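The Grultholm is sold as an apartment toolkit, meaning it's for people who own one picture hook and a grudge against their landlord. I qualify. I've lived with it since August, through two shelves, a Stistholm bookcase and a toilet seat I would prefer not to discuss.

The pliers are the star. They grip, they reach behind the radiator, and they don't pinch my palm the way my old Trocoso-brand bargain pair did. The screwdrivers are fine. The small one has already chewed up its own tip on a stubborn hinge, and I take only half the blame. 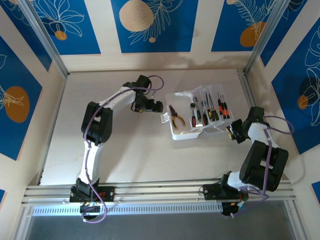 Lid open, long-nose pliers at an angle in the white tray.

My real quarrel is with the idea of the starter kit. You pay for a whole family of tools and get to know three of them. The rest lie there looking hopeful. At $21 I can live with that – my brother-in-law Lorne Charbonneau paid $174 for the Skolla set, and he opens paint cans with it.

There is no level, so my shelves lean a little to the left, like everyone else in the building. There's no tape measure either. Buy both before you drill.

Would I get it again? Yes, for a first apartment or a last-minute housewarming. Anybody planning to build a deck should keep walking.

Recent reviews
Skolla folding step stool, 11 weeks on
Stistholm bookcase: some assembly, some regret
The Troncoso cordless drill
Picture hooks that claim to leave no mark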